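# Chapter 8: Stings and Venom

Ese Isah was clearing brush near the Pindel trailhead in March when a wasp stung her on the back of the hand. By evening the swelling had passed her wrist. 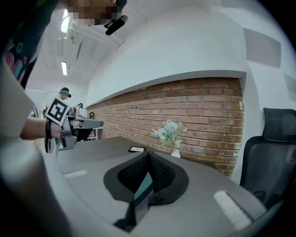
## 8.1 What a Sting Does

Venom is a mix of proteins and other chemicals. Some of them cause pain, and some break down cells near the wound. Others make small blood vessels leak, so the skin turns red and puffs up. Isah's swelling was a large local reaction – uncomfortable, but limited to the area near the sting.

An allergic reaction is different. It can affect the whole body within minutes, with hives, trouble breathing, or a drop in blood pressure. It needs emergency care right away.

## 8.2 Bees and Wasps

A honey bee worker has a barbed stinger that usually stays in the skin, along with the venom sac. Most wasps have smoother stingers and can sting again. Isah had 6 stings by the time she reached the Akinola road.

Section 8.3 covers first aid. Before reading it, review the terms *venom*, *toxin*, and *allergen* from Chapter 6.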